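Filed under: Company News / Robotics / Data

Pliver opens Rindora bench dataset to outside labs — 3,091 recorded episodes, two-arm tabletop work

FOR IMMEDIATE RELEASE
Jul 14, 2023

Pliver today released the first part of Rindora, its collection of hand-guided examples for two-arm robots. 3,091 episodes. All tabletop. All recorded with people driving the arms, no scripted motion anywhere in the set.

Download is open now to university groups and small companies. Larger firms can ask for a license, terms at the bottom of the data page.

What's in it. Each episode is a single short task, start to finish: pick up, move, set down, hand over from one arm to the other, turn something upright. Every episode comes with joint positions for both arms, gripper opening, a one-line instruction in plain English, and matching video. Failed attempts are kept and marked as failed. Early users asked for that more than anything else, so they stay in.

The objects are common ones. Water bottles, cups, boxes, lids, kitchen things, small parts. Clear plastic gets a large share of the first release. It's hard for a learned policy to find the edge of a see-through bottle, and most public sets we looked at have very little of it. Labels help, but a label only covers part of the bottle, and a gripper coming in at shoulder height doesn't get much from it. Close views matter here.

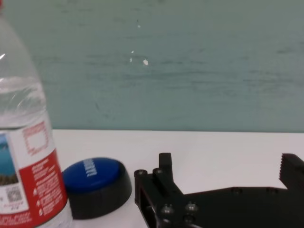 Tseng, one of the outside labs that had early access in June, wrote back that the close views were the reason they kept going with the set, and that their own bottle episodes had been thrown out twice over bad lighting before they switched. The same note complained about the download size. Fair point. A smaller version with reduced video is now on the same page.

How the recording works. One operator, two arms, one table. The operator reads the instruction, does the task, resets, goes again. No session runs past 40 episodes. After that the motions get sloppy, everyone on the team has seen it in the curves. Operators switch off and a different person takes the next block, which also gets more than one style of movement into the data. Some people come at a bottle from the side every time. Some go high and then down. We want both.

Object positions get changed between episodes from a printed list, so operators aren't picking the spots they like. Objects stand close together in a lot of the set, near enough to touch in places, and one often hides part of another depending on the camera. That was planned. A model that has only seen one thing alone on a table tends to fall apart the minute there's a neighbor.

Instructions are written before the recording and checked again after. If what the operator did doesn't match the line, the line gets fixed or the episode gets dropped. Plain wording, mostly. "Put the bottle next to the blue one." "Move the round thing to the left." We kept vague wording on purpose — people at home and in shops talk like that, and a robot that needs the part number isn't much use to them.

Views. The head view shows both grippers and the work area together, and the wrist views pick up the last few inches. All streams are lined up to the same clock. Where a stream dropped pictures, the gap is listed in the episode notes and teh gap is left as is. We don't fill them in. 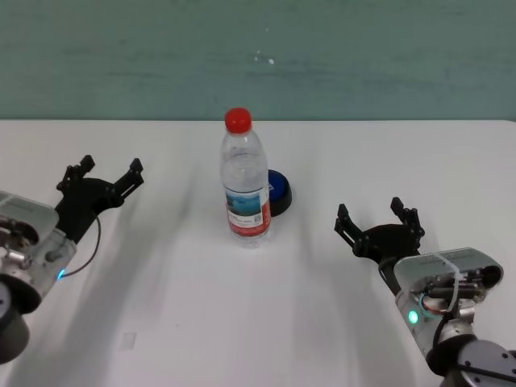
Page last updated: Jul 14, 2023

Training results so far. Modest, and we'd like to keep it that way in print until more labs have run it. Pirorine, our in-house policy, was trained on 2,000 of the episodes with the rest held back for testing. On objects it had seen, in new positions, it does well. On new bottles it does okay. On handovers between the two arms it still drops things more often than we would like, and the next recording block is mostly handovers for that reason.

Full numbers are in the technical note on the data page, with the test list and the scoring rules. Labs that get different numbers, please send them. We will post them next to ours, good or bad.

What's not in it. No faces, no voices. No soft goods yet, so no cloth, no bags. Nothing with liquid being poured; closed containers only. No mobile base, the arms stay where they are. Lighting is ordinary room lighting, and surfaces in this release are plain. Patterned tables and cluttered backgrounds are planned for release 2, along with cloth if the recordings hold up.

Sorting and labeling. Every episode is watched all the way through by a person who did not record it. That's slow. It also catches most of the odd ones: an arm that was still moving when the episode started, an object bumped during reset, an instruction that says left and means right. The reviewer marks success or failure, marks the moment of first contact, and adds a short remark if something looks off. The remarks are included in the download as a plain text file, spelling and all.

Using it. Files load with a small reader script, included. There's a starter set for people who just want to look around before pulling down the whole thing. Commercial use by small companies is allowed with credit. Please don't repost the files, link to the data page insted so that fixes reach everyone.

Corrections will come out as they're found, with a change list. Episode numbers never get reused, so a paper that cites an episode today will still point at the same one later.
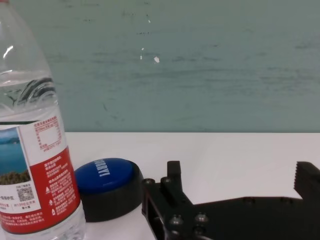
Can outside groups add their own recordings to Rindora?

Starting with release 2. Groups will need to use the same episode layout and the same review step, and keep their failed attempts in. A short guide for contributors goes up on the data page ahead of that release. Different grippers are welcome — different arms too, as long as joint data is included.

About Pliver
Pliver builds software for two-arm robots and the example sets used to train them. Rindora is its first public data release. Pirorine is its in-house control policy, currently in testing and not for sale.

Press contact: use the media form on the Pliver site. Interview requests and larger copies of the pictures, same form.

This site uses cookies to remember your settings and count visits. Accept all / Manage choices

© 2023 Pliver. All rights reserved. | Contact | Privacy | Back to top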